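Flovska notebook, team bench, May

Kitchen task for the Uststead meet. We picked the toy kitchen option over block stacking because the club already had most of the pieces. This week is teleop runs only, no policy yet. Goal is 243 recorded episodes before anyone touches training.

Layout agreed on after some back and forth: oval basket in the middle, mug next to it, fruit below the mug, toaster oven on the right side. The ketchup bottle lives on the gray plate. Small items get moved by hand between runs so the starting spots vary.

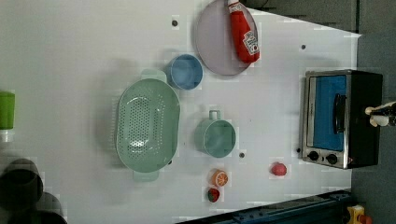

Table with the oven, from the overhead view.

Reset takes up to 30 seconds if you keep the box of food on your lap. Stamix logger dropped the wrist stream twice before lunch. Restarted it, swapped the USB cable, fine after that. Keep an eye on it anyway.

Gripper notes: the orange slice is easier than I thought, the small red fruit is worse. It rolls if you come in at an angle. Come straight down and close slowly. Open width set to 20 in the config, don't change it mid-batch – the episodes won't match. 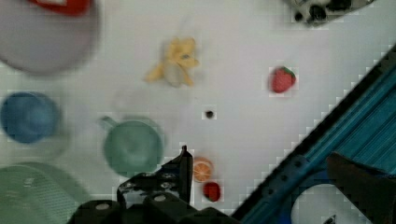 Sithole asked whether we should be logging failed grasps too, or throwing them out at the end of each batch. My vote is to keep them with a flag. We can filter later, and we can't get them back once they're deleted. Left it on the whiteboard for the others.

Banana: the peeled one is the target for task 2. It has an odd shape and the peel flaps give you several places to grab. Aim for the pale fruit part. Grabbing a flap counts as a pickup under the meet rules but I don't want it in the training set.

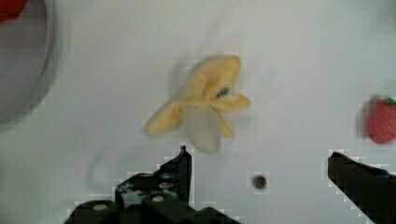

2 min read

Wrist view gets soft when the arm moves fast, and the banana edges smear. Lowered the speed cap for the last batch. Overhead view doesn't care. Whoever drives next, leave the cap where it is.

Place target for task 2 is the black tray with the handle. Anywhere inside the rim is a success, flaps over the rim is a fail. 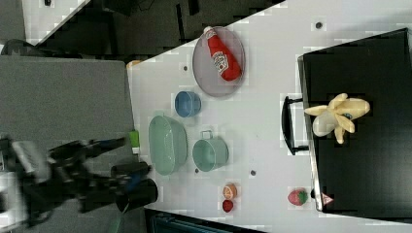 To do

Back up the Stamix folder to the club drive
Write the reset order on a card and tape it by the keyboard
Settle the failed grasp question
Recheck wrist camera screws – the mount felt loose at 4:30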